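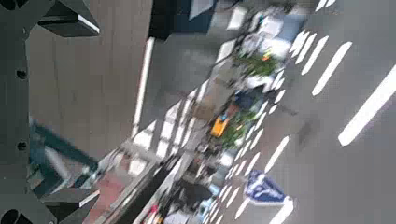
Minutes of the residents' meeting, Joneck House, 17th August

Chair: Soon-im Ok
Present: owners or tenants of 17 flats
Apologies: flats 4 and 22

**1. Minutes of the last meeting**

The minutes of the January meeting were read and approved with one correction. Under item 5, "the side gate" should be "the back gate". The side gate has never had a lock.

**2. Heating contract**

The contract with Emico ends this winter. The chair has received two offers, one from Emico for a further two years and one from Carré. The Carré offer is lower for the yearly service, but it does not include visits at the weekend. The owner of flat 9 asked if the weekend visits were used last year. The chair answered that they were used twice, both times for the pump in the cellar.

There was a long discussion on this point. Several persons prefer to stay with Emico, who know the building. Others find that Emico is slow to answer the telephone. It was agreed that the chair will ask Carré for the price of weekend visits, and that a decision will be made by letter before the heating is turned on.

**3. Bicycles in the entrance hall**

The hall is again full of bicycles in the evening, and the tenant of flat 2 cannot pass easily with her shopping cart. The bicycle room has free places, but the ramp is steep and the light there goes out too quickly. The flat 11 tenant offered to look at the timer of the light. The meeting thanked him.

It was agreed:

- bicycles may stand in the hall until nine in the evening, on the left side only
- after nine they must be in the bicycle room or in the yard
- children's scooters are permitted under the mailboxes

The owner of flat 14 wished it to be noted that he is against the second point.

**4. Yard and garden**

The plum tree was cut in spring and has fruit this year. All residents may pick. Please do not lean the ladder on the young branches.

The chair proposed to buy a new bench. A sum of 200 was suggested, and after some discussion this was accepted by 13 votes against four. The old bench will stay until the new one is delivered - flat 7 would like to have it afterwards for the balcony.

**5. Money**

The reserve of the house stands at around 1000 after the repair of the roof gutter. The monthly payment stays at 80 for each flat. Three flats are late with the payment and will receive a friendly reminder.

**6. Other matters**

The delivery company Nusus leaves parcels in front of the cellar door, also when it rains. The chair will write to them and ask that parcels are brought to the hall.

Flat 16 will have a new kitchen fitted next month and asks for understanding because of the noise. Work will stop every day at five.

A key with a green ribbon was found on the stairs. It can be collected from the chair.

The next meeting will be in January, again at seven in the evening. Points for the agenda should be given to the chair in writing, two weeks before.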